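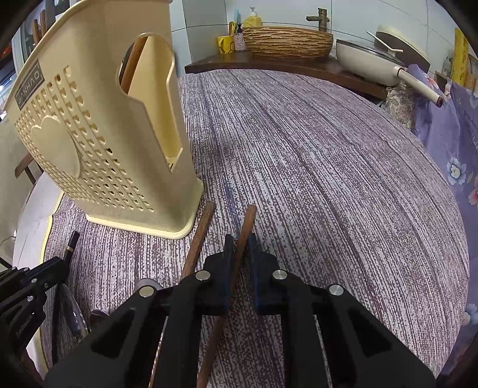
Search tickets Search Advanced All open Closed by me

Ticket 885
Project: Borum (two-jaw hand-held gripper, home build)
Site: Tritimthorpe, kitchen table bench
Opened by: Ita Tully
Opened: Thursday, June 18, 2020
Severity: medium
Status: closed, one follow-up open

Summary

Right jaw stops short of the left when closing on thin round stock. Test piece is a wooden chopstick. The stick is touched by both pads at the top of the stroke but can be turned freely with a fingertip, and it drops out when the tool is lifted clear of the table. Thicker items (marker pen, broom handle offcut, bottle neck) hold without trouble.

Setup

Printed body, black, current revision with the large cutouts. Blue pads on both jaws. Jaws driven from one servo through a pair of mirrored links. Firmware is the Fomerine branch, default close profile. Supply is the bench unit, with the current limit set high enough that it never trips in normal use.

The test is done on the round table with the purple cloth on. I tried it with the cloth off as well and the fault is the same, so the cloth stays.

Steps to reproduce

1. Home the jaws fully open.
2. Lay a chopstick so that it runs lengthwise between the jaws, blunt tip on the table.
3. Send close. Wait for the end-of-travel flag.
4. Try to rotate the stick by hand.
5. Lift.

Expected: stick held, no rotation.
Seen: stick rotates, then falls on lift. Servo reports position reached and draws holding current only.

Log

Entry 1. Swapped the chopstick for the second one from the pair, in case the first was undersized or tapered more than usual. No change. Both are square at the thick end and go round towards the tip, so where they sit in the jaws matters. Moved the grip point up to the thicker part and the hold improved, but it could still be turned.

Entry 2. Suspected the pads. Wiped both with alcohol and let them dry. No change. Pressed each pad with a thumbnail along its length. No lifting at the corners, no hard spots. Pads ruled out.

Entry 3. Checked the silver caps on top of the body. The inner one on the right jaw mount moved under light finger pressure. Removed it, cleaned the thread, refitted and tightened. Play at the jaw tip is less than before. The stick still turns, though it takes more effort. Part of the fault, then - but a small part.

Entry 4. Ran the close command with no load and a strip of paper between the pads. Paper pulls out with no drag. The jaws are therefore not meeting at all, and the servo believes they are. Raised the close target from 300 to 331, an increase of 31 counts. Paper now grips. Chopstick holds and does not rotate. Lifted it clear of the table 8 times in a row with no drops.

Entry 5. Checked that the new target does no harm on larger stock. On the broom handle the servo stalls short of target, as it always has, and the current settles at the same value as before. Left it closed through a cup of tea. Case warm, not hot.

Entry 6. Comment from Cabrera, who printed the links: the latest pair came off the machine slightly short and were passed as usable. Measured mine against the old set and the difference is plain when the two are held together on one pin. This accounts for the offset. Changing the target corrects for it at the closed end only. The open end has lost the same travel, and with the old links fitted I could get round the bottle body as well as the neck.

Cause

Undersize links after the last reprint, made worse by one loose fastener on the right jaw mount.

Fix applied

Fastener cleaned and tightened. Close target changed to 331 in the local config. The change is not pushed to the main Fomerine branch, as anyone with links of the correct length would be driving the pads into each other at full current.

Follow-up

Reprint links at correct length and put the target back to 300. Cabrera has the file and expects to run it in August, when the printer is back on its own bench. Until then do not copy my config on to another tool.

Add thread lock to the build notes for all four caps. The notes currently say "finger tight", which was meant for the dry fit and was never updated.

Repeat the chopstick test after the link swap, using the thin end as well as the thick end. The thin end has not been tested since the target was changed.

Closed by Ita Tully. Reopen under the same number if rotation returns.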